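Hamlow Casting Supply – Support – Ticket 138: Tacky surface on resin figures after demold
Status: Closed
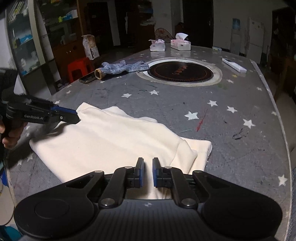

What leaves a resin figure sticky after the full cure time?
Most often an off-ratio mix. Too little Part B leaves uncured Part A at the surface, and more time on the shelf will not fix it. Moisture in an opened bottle and silicone that inhibits the cure are the next two things to check.

Reported by: Mohandas Shenoy
Product: Zurka fast-cast urethane, white, Parts A and B
Mold: two-part platinum silicone, made in-house
Piece: standing figure, separate head and arms, 50 g total

Original report
Bodies demold clean. Heads and arms come out with a tacky film, worst at the ears and fingertips. Paint primer beads on the film and lifts with tape. Same bottles used for all parts. Pressure pot at 50 psi for all pours. The first run in June was fine. Edition is already announced, so I need to know if the bad parts can be saved.

Support, 9:40 a.m.
Please confirm the following:
Mix by weight or by volume?
One batch for the whole figure, or separate batches?
Any pigment added, and to which part?
Release agent used?

Customer, 11:15 a.m.
By weight, 1:1. Separate batches. Bodies are poured first from a large cup, heads and arms from a small one. Black pigment paste goes into Part B, two drops per cup regardless of size. Hegde spray release on all molds, wiped with a soft brush.

Support, 11:52 a.m.
Two items stand out.
1. This resin is 1:1 by volume. By weight it is 100A:90B. A 1:1 weight mix is rich in B and normally gives a brittle part, so it does not explain the tack on its own. Correct it anyway.
2. Two drops of paste in a small cup is a much higher load than two drops in a large one. Check the scale too. What is its resolution, and what does the small batch weigh?

Customer, 1:30 p.m.
Scale is a 3000 g kitchen model, reads in 1 g steps. Small batch is 7 g per side. I put a coin on it and the reading didn't move until I tapped the platform.

Support, 1:48 p.m.
That is the likely cause. A scale of that capacity is not reliable at 7 g, and a slow response lets you overpour Part A before the display catches up. On the large cup the same error is a small fraction of the batch. Test as follows:
Use a scale that reads to 0.1 g or better.
Mix one batch for the whole figure at 100A:90B.
No pigment in the first pour.
Scrape the sides and bottom of the cup, pour into a second cup, stir again.
Keep the current release and pot pressure so only the mix changes.

Customer, next day, 10:05 a.m.
Borrowed a 0.01 g scale from Brandgate. Clear of tack on heads, arms and body. Second pour with pigment weighed at 1 percent of total, also clear. Old heads are still sticky.

Support, 10:31 a.m.
Wipe one old head with isopropyl alcohol and leave it overnight. If the film returns, discard the part. Do not seal over it. Primer and clear coat will both stay soft and can peel later.

Customer, next day, 8:50 a.m.
Film came back on the test head. Recasting all heads and arms.

Resolution: scale error on small batches, incorrect weight ratio, uneven pigment load. Mixing sheet with both ratios sent to customer. No product return.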